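Stop Buying Glue by the Label

I have a shelf in my shop with eight bottles of wood glue on it, and I'm a little embarrassed by how many of them I bought because of one word on the front. Strong. Ultra. Pro. You know the words. I fell for every single one, and I'd like to talk you out of doing the same.

My gripe is with the strength number. Lometti prints one, Grilance prints a bigger one, and people argue over the two as if they were choosing a truck. But a well-made long-grain joint with ordinary yellow glue will usually break in the wood before it breaks at the glue line. Once the wood is the weak part, what did the extra number buy you? A nicer bottle, maybe.

What I want to know before I buy is how long I've got before the stuff grabs. I glued up a tabletop last November with a fast-setting glue (my brother-in-law swore by it!) and by the time I had the fourth board down, the first seam was already fighting me. I ended up sawing the thing apart and starting over. The label had plenty to say about strength. The open time was on the back in gray type I needed my reading glasses for.

Then there's temperature. Most of these glues have a minimum they need to cure properly, and my garage in winter doesn't come close. I ignored that for years and blamed my clamps. Now I carry anything that matters into the house and let it sit overnight where it's warm, and my joints quit letting go.
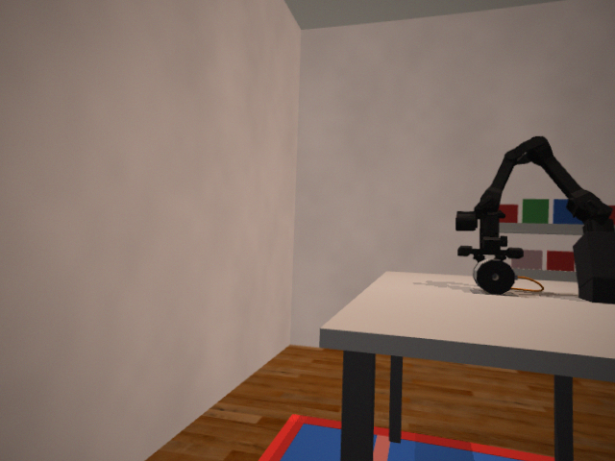
Bare walls and a plank floor.

Bastien Rey, who taught the evening class where I learned most of this, used to hand out scraps and make us glue them with whatever we had at home. Then we'd smash them with a mallet. It was the best class of the whole course, and the loudest. The cheap glue held up fine. The joints that failed were the ones with gaps you could slide a playing card into, and mine was one of those, thank you for asking.

So yes, I'd spend the money somewhere else. Sharpen your plane iron. Get the edges to meet with light hand pressure. Buy another pair of clamps before you buy another glue. I knock the shine off oily woods with 80 grit and wipe them down right before assembly, and that has done more for me than any premium bottle ever did.

I'll make an exception for outdoor work. If a chair is going to live in the rain, get a waterproof glue and pay what it costs. I use Guérin for that and I've got no complaints, apart from the cap, which clogs if you so much as look at it. And old glue is worth worrying about too. I had a bottle of Rirnico that had gone stringy, and I used it anyway to save a trip to the store. Don't do that. Write the date on the bottle with a marker when you open it, and when it pours like cheese, throw it out.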